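Marow Tenants' Repair Fund
Progress report to the Clandari Trust, Thu 7 December

Work on the Lerkov Street stairwells is on schedule. We have spent over 60 percent of the grant. 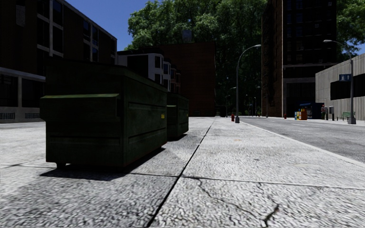 Dumpsters on the pavement.

New handrails are in on six landings - the other two wait on brackets from Shawky.

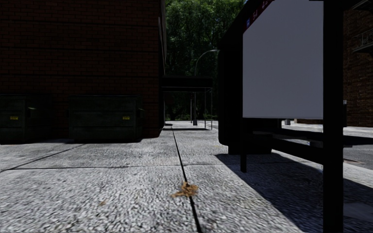 Page 2 of 6

Heating complaints have fallen since August. The boiler contract is signed and 322 radiators are on the service list.

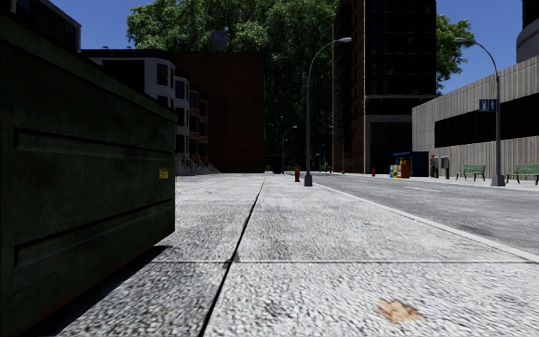 Rent advice sessions continue weekly. Next quarter we will ask for quotes on cleaning grimy dumpsters like the green one here, and on hallway lights.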